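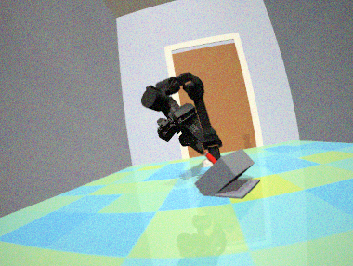
Ticket 1151-B: Recurring visits duplicated after route import
Product: Sotetti scheduling, office edition
Customer: Baumgart Home Cleaning
Opened: 2024-06-25
Priority: 2
Status: Closed, follow-up pending

Reported problem

Customer runs a residential cleaning service with 4 crews. After importing the July routes from a spreadsheet, every biweekly client shows two visits on the same day, usually with two different crews assigned. Weekly and one-time jobs look correct. Confirmation texts have not gone out yet. Customer wants the duplicates removed before the reminder job runs overnight.

Initial checks

Reminder job paused from the admin panel. Account has 1,151 visits on the July calendar. The filter "same address, same date" returns 248 duplicate visits, all on biweekly plans. No duplicates on deep cleans or move-out cleans.

Import file requested and received. The file has one row per visit and no duplicate rows, so the second set was not in the upload.

Entry 2

Compared one affected client in detail. Visit A was created by the import and carries the crew from the spreadsheet. Visit B was created by the recurrence rule already on the client record and carries the default crew for that zip code. The importer is supposed to match on plan ID and overwrite. In this file the plan ID column is labeled "Plan" and the importer skipped it without a warning.

Weekly clients were not affected. Their recurrence rules expired at the end of the quarter and had not been renewed, so there was nothing to collide with. Customer was not aware of this and has been told.

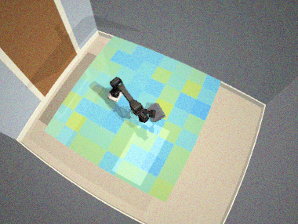 Entry 3

Tried the bulk undo on the import. It failed with "batch locked by linked notes." The office had added entry notes (gate codes, pets, key location) to a number of the imported visits after the upload, and undo will not remove a visit with a note on it. Forcing the undo would delete the notes, so this was not done.

Agreed with customer to keep the imported visits and delete the rule-generated ones.

Steps used:

1. Export all July visits as a backup.
2. Filter by Source = Recurrence and Plan = Biweekly.
3. Confirm the result count is 248 before selecting anything.
4. Open Select All and clear the box "Also end the plan." It is checked by default.
5. Delete.
6. Run Rebuild Calendar and wait for the green banner. Leaving the page early cancels the rebuild.

Entry 4

Deletion complete. Duplicate filter returns zero. Rebuild timed out on the first attempt at 60 seconds and finished on the second. Calendar total is now 903, which matches the row count in the customer's file.

Customer reports that two crew phones still show the old visits. Those phones run the Kurnoneo crew app, which keeps a local copy of the schedule. Logging out and back in cleared it on one phone. The other needed the app storage cleared – the login alone did not refresh it.

Entry 5

Reminder job resumed. Test message sent to the office number shows the correct date and crew. Door codes and supply notes are present on the five visits that were spot-checked.

Billing checked at customer's request. Invoices are generated when a visit is marked complete, so no client was charged for a duplicate. The Zallodow payment link was not involved.

Cause

Plan ID column header not recognized by the importer. Existing recurrence rules then filled the same dates.

Recommendations to customer

Rename the column to "Plan ID" in the master spreadsheet. Use the preview screen before committing an import – the line "plans matched" should not read zero. Renew the weekly recurrence rules or keep importing those visits by hand, but do not do both for the same client.

Follow-up

Request filed with development to show a warning when the importer skips a column. Ticket to be reopened if duplicates appear in the next import.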